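**Papier ciré ou papier nu pour un compost d'intérieur ?**

**tolus_bac** : Lombricomposteur à 2 plateaux, en place depuis mars. Le taux d'humidité monte dans le plateau du bas, et j'ai des moucherons. Apports : marc, épluchures, pas d'agrumes. Je voudrais augmenter la part de matière carbonée. Le papier de bureau déchiré convient-il, ou faut-il se limiter au carton brun ?

**Nurnis** : Carton brun non imprimé, sans hésiter. Le papier de bureau contient des charges minérales (carbonate de calcium), se tasse vite et forme des plaques imperméables à l'air.

**greltent19** : Pas d'accord. Le tassement dépend du format. Déchiré à la main puis froissé, le papier garde des vides. En lanières de destructeur, il se colle, là je te suis. Quant au carbonate, il tamponne l'acidité du marc, ce qui arrange plutôt les vers.
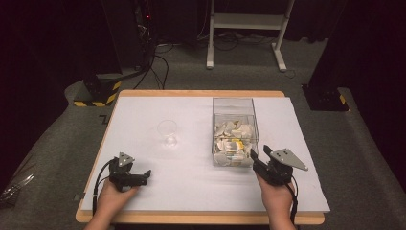 *Papier déchiré et froissé, bac transparent*

Je mélange du blanc, du blanc cassé et un peu de jaune. Pas de papier glacé, pas de tickets de caisse.

**Nurnis** : Les teintes jaunes, j'éviterais. On ne connaît pas les colorants.

**greltent19** : Sur de petites quantités, je n'ai vu aucun effet sur la population. Je n'ai pas fait d'analyse, donc je n'irai pas plus loin.

**sial_sud** : Pour revenir à la question : l'excès d'eau vient d'abord du drainage. Vérifie le robinet et les perforations du plateau avant de toucher aux apports. Chez moi, les trous étaient bouchés par des racines de germes de pomme de terre.

**tolus_bac** : Robinet vérifié, il coule. Perforations à moitié colmatées, en effet. Je les ai rouvertes avec un foret de 3. Pour le volume de papier, quelle proportion ?

**greltent19** : Un volume de papier pour un volume d'épluchures. Si ça suinte encore au bout de 11 jours, passe à deux pour un.

**Nurnis** : Même proportion avec du carton. Et une couche sèche en surface contre les moucherons, sans l'humidifier.

**tolus_bac** : Je fais moitié carton, moitié papier blanc. Prochain relevé en juin.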